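Pusine Manipulation Software Program
Interim Progress Report to the Piltano Fund
Submitted 24/09/2022

1. Summary of the period

Work in this reporting period concentrated on the two software components named in the grant agreement: the grasp proposal module and the recording and review tools that supply it with data. The first release of the review tool was delivered in July and is in daily use at the Minhas site. The grasp proposal module has completed its second training cycle. Integration with the motion planner at Lovholm is behind the agreed schedule, and a revised plan is set out in section 4.

2. Recording and review tools

The agreement called for 2,000 demonstrations of tabletop tasks recorded with the hand-held gripper tool. At the close of the period the archive held 2,025 demonstrations that had passed review. A further 65 were rejected, most of them because the tool's position estimate drifted during fast turns of the wrist. Rejected recordings have been kept separately for use as test cases for the tracking software.

Reviewers had reported that the earlier viewer did not allow them to step through a recording and compare the estimated finger opening with the image at the same moment. The new release corrects this. It also flags any recording in which the clock of the camera and the clock of the finger sensor disagree, a fault that previously had to be found by hand.

3. Grasp proposal module

The module takes a single view from the gripper camera and returns a ranked set of approach poses. The first training cycle relied on simple household shapes, and its proposals were poor for objects with open or hollow forms. For the second cycle the object list was widened to include containers, grooming items and decorated ceramics, placed two or more at a time so that the software must decide which surface belongs to which object.
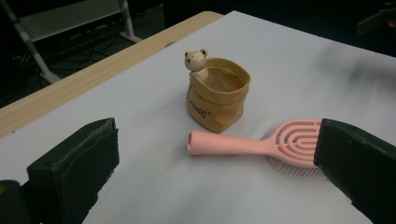
Figure 1. Gripper camera view with the fingers open: ceramic planter with bear figurine on the rim, and pink hairbrush.

Items of this type expose two separate weaknesses. A planter with a folded rim offers many edges that resemble good contact points, and the module tended to rank the decorative parts above the wall of the vessel. A brush with a vented head gives an uneven outline, particularly where a finger of the gripper covers part of it. Both cases are now handled by a masking step that removes the fingers from the image before segmentation, followed by a check on the width of the proposed contact region. Internal tests show fewer proposals on small protruding features. The remaining errors are mostly on pale objects against pale surfaces – a matter of exposure settings as much as of the model.

4. Planner integration

The Lovholm planner accepts approach poses in its own reference frame, and the conversion layer was found to apply the camera offset twice under certain start-up conditions. The fault was corrected, but the investigation took up time reserved for joint testing. We therefore request that the integration milestone be moved to the next reporting period. No change to the total budget is requested.

5. Work planned for the next period

The team will complete joint testing with the planner, publish the format description for the archive, and begin a third training cycle using the rejected recordings as negative cases. Documentation for the review tool will be revised following comments from the Minhas site – chiefly the section on clock alignment, which new reviewers have found difficult to follow.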